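3.2 Dating the retreat diary

I went back and forth on this one for ages. The diary of the hermit Kidik gives no year, only that he entered his cell in February and stayed 300 days.

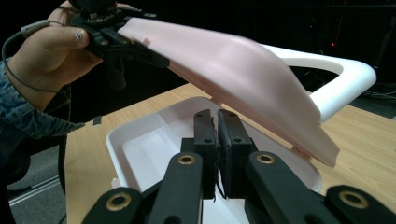
Figure 4. Pink lid held in the gripper.

Morena Santoro reads the teacher he names, Mirach, as the elder of two abbots – I lean toward the younger. The lineage list in the Gentile manuscript puts just 15 years between them, so it's a close call! 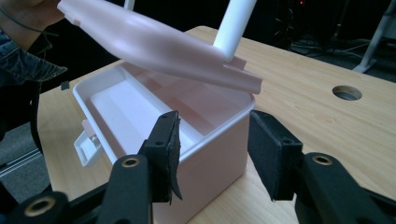
My other worry is the colophon, which was copied over 100 years later and skips a whole generation of students (Russo spotted the same gap in the Plundcombe copy).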